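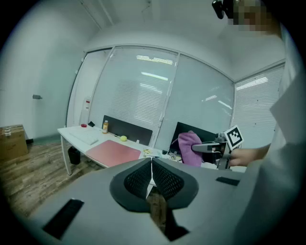 I gave up on paper bank statements in February and have been sorting out the backlog ever since. My mother kept everything, and for years so did I. When I finally pulled the boxes out from under the stairs there were 848 sheets in them, not including envelopes. Most were from accounts I no longer have.

My friend Gráinne Carroll did hers last year and told me to start with the newest and work backward. I did the opposite, got stuck in an old dispute with Haddad over a washing machine, and lost a whole evening to it. She was right. If you start with the recent stuff you find out quickly what you need, and by the time you reach the old boxes you're throwing nearly all of it out.

## What I kept

- Tax papers and anything they refer to
- The deeds and the survey
- Insurance letters for the current year
- My grandmother's letters, which aren't paperwork but were in with it

Everything else went to the shredder at the copy shop on Mamorley Street. They charge by the bag and I paid $41 in the end. A home shredder would have cost about the same, but I had one before and it jammed on anything with a staple.

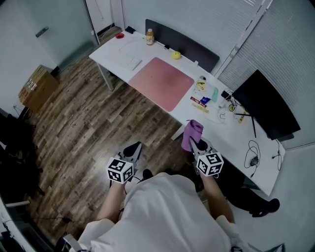
Scanning was the slow part. I used my phone for the first hundred pages and then borrowed a proper sheet scanner from Eoin Noonan, and the difference was big enough that I redid the first hundred. Name the files as you go, with the year first. Keep the pages flat too - a stack of loose white papers lying at the end of a long desk, like the one in the photo, feeds much better than anything that has been folded in thirds for ten years. I put mine under a dictionary overnight.

The scans are on two drives, one here and one at my sister's. I still have one box left, mostly school reports and appliance manuals, and I'll get to it when Eoin is back and I can have the scanner again.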